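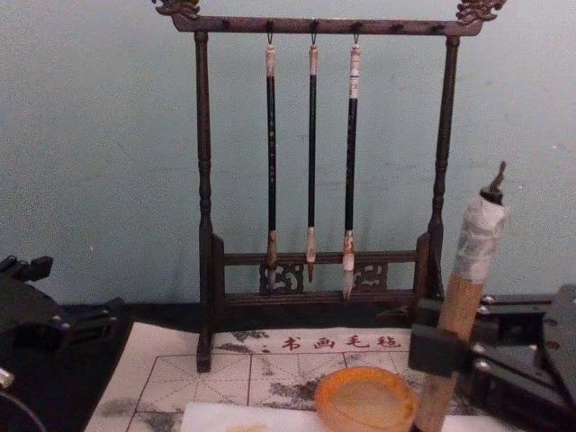

Packing Wedding Clothes and Paper Goods for a Flight

Garment bags

Measure the dress bag folded in half, with the dress inside. Most cabin closets are gone, and the bag will end up flat in an overhead bin. A fold at the waist seam creases less than one at the hip. Put a roll of acid-free tissue in the fold and another in each sleeve. The Bretell long bag is 44 inches when folded once, too long for many regional jets; fold it in thirds for those.

Suits

Turn the jacket inside out at the shoulders, tuck one shoulder into the other, and fold across the middle over a rolled T-shirt. Pants go in first, along the crease, with the cuffs hanging over the side of the case until the jacket is in. Then bring the cuffs over the top.

Steaming on arrival

Hang the dress in the bathroom for 40 minutes with the door closed before using a steamer. Steam from the inside of the skirt. Silk spots easily, so empty the first burst into the sink. Travel steamers sold for one voltage only will not run abroad on a plug adapter. Check the plate on the base for a range that covers your destination.

Place cards and programs

Stack cards face to face with glassine between them, 223 to a Brutden shoebox-size carton if the stock is heavy. Fill the gaps with paper so nothing slides. Hand-lettered cards need a full day to dry before stacking. Carry ink bottles upright in a zip bag, caps taped, and leave some air out of the bag.

Rings and documents

Both go in the personal item, under the seat. Keep the license flat in a rigid sleeve and leave a photocopy at home.

Cake toppers

Wrap in a hand towel, then place in a lidded food container. Sugar pieces soften in humid weather, so add a silica packet outside the towel.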